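# Glove week

Oct 19, 2018

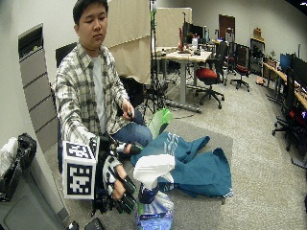
We are in the second half of the semester project now and most of my time goes into recording. The team is called Kondness, which was the name of the group chat before it was the name of anything else. The course is the robotics project class at Skernmont, the one that runs across two terms, and our assignment is to get an arm to do small household jobs after a person has shown it how.

I said last time I would write up how the recording works, so I'll do that first and then get to the schedule.

One person wears the glove and does the task. The glove gives us the fingers. The cube on the wrist has a different black-and-white pattern on each face we use, and a fixed camera reads the patterns to work out where the hand is and which way it is turned. Afterward we line up the two streams and throw out anything where the cube was lost for too long.

The tasks this month are all cleaning tasks. Pick up a spray bottle by the neck, squeeze the trigger, put it down, wipe with a cloth, bunch the cloth up, start over. The spray bottle looked like the easy one when we wrote the proposal. It has been the hardest. The index finger has to pull the trigger while the other fingers keep hold of the neck, and if the grip is a little too low the finger only reaches the bottom of the trigger and slides off. People fix this without thinking. In the data it shows up as a lot of small regripping, and the model copies the regripping too.

Our target is 400 clean recordings by the end of the term. We have 200 that I would call clean. The folder has 639 files in it, so you can see what the yield is like. A good part of the bad ones are from the first two weeks, when we had the camera too low and people's knees got in the way. Some are from a day when the glove strap on the ring finger was loose and we didn't notice until the evening. Those files are still in the folder because Kevser wants to see if the other four fingers can be used. I would delete them.

Kevser Polat is our team lead and writes most of the alignment code. She found the problem that cost us the most time, which was a delay between the glove and the camera that changed every time the laptop went to sleep. For a while we thought the wrist was moving before the fingers because that is how people reach for things. Now everyone makes a fist and taps the mat at the start of each recording, and the script looks for the tap. If you forget the tap, the file goes in the bad pile. I have forgotten it more than anyone.

A few things I would pass on to next year's class:

- Record on the floor mat if you can. We tried a table first and kept bumping it.
- Put the mat down in the same place every time. We marked the corners with tape.
- Calibrate again after a break, even a short one. Hands swell a bit and the finger readings drift.
- Write the task name down before you start the recording. I have a page of files labeled "cloth maybe."
- Thirty minutes in the glove is enough. After that the motions get lazy.

The cloth tasks are going better than the bottle, at least on the human side. I don't know yet what the arm will make of them. A cloth never lands the same way twice, and all our glove can tell us is what the hand did. Kaplan, which is the other team in our section, chose stacking cups and is already running on the real arm. They come by to see how we're doing and then go back to their cups. I was annoyed about this in September and I'm less annoyed now. Their demo works, but they are already talking about what to add so that it looks like a full project.

The midterm review went okay. We showed two tasks played back in simulation. The wipe looked like a wipe. The spray looked like somebody shaking a bottle they were angry at. The instructor asked why we hadn't filtered the regrips, and we didn't have a good answer, so that is the job for next week. My plan is to cut each recording into reach, grip, squeeze and release, and keep only the last grip before the squeeze. Kevser thinks this will throw away too much and wants to weight them instead. We'll try both on the same set of files and compare.

In November there is the Cisance student meet. We signed up for the open category, so there's no fixed task, just a table and a time slot. I would like to have the arm pick up the bottle and spray once. If that isn't ready we'll bring the wipe.

I have the early recording slot on Monday and I still need to charge the glove battery and find more tape.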